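What Is Inside a Mattress?
A guide for young readers from the Rüegg Museum of the Home

A person who sleeps nine hours a night spends more than a third of each day in bed. For most of that time the body rests on a mattress. From the outside a mattress looks like a plain, soft box. Inside, it is made of several layers, and each layer has its own job.

The cover

The outside cloth of a mattress is called the ticking. It must be strong, and it is woven tightly so that the filling cannot poke through. Long ago, when many mattresses were stuffed with feathers or straw, families rubbed wax or soap into the ticking to close the tiny gaps between the threads.

The comfort layer

Under the cover is the comfort layer. It may be made of foam, wool, cotton or latex. Latex comes from the milky sap of the rubber tree, although some latex is made in factories from other materials. Foam is full of very small bubbles. When you lie down, the bubbles are squeezed and air moves out of them. When you get up, the air returns and the foam rises again.
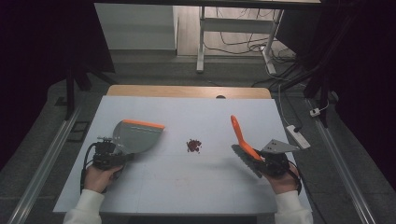 The support layer

The deepest part of the mattress holds the sleeper up. In many mattresses this part is made of steel springs. A spring is a wire wound into a coil. It shortens when weight presses on it and pushes back as it does so. One mattress in our collection, made by the Hundo company, has 660 springs. Each spring sits in its own cloth pocket, so a person turning over on one side disturbs the other side very little.

Some mattresses have no springs. They use a thick block of firm foam as the support layer.

Soft or firm?

Mattresses are sold as soft, medium or firm. A heavy person sinks further into the same mattress than a light person does, so two people may not agree about how firm it feels. Theda Sauerland, who looks after the beds in our collection, invites visitors to press a hand on 4 sample blocks in Gallery 9 and put them in order from softest to firmest.

Words to know

Coil: a wire wound round and round.
Latex: a stretchy material that can be made from tree sap.
Ticking: the strong cloth on the outside of a mattress.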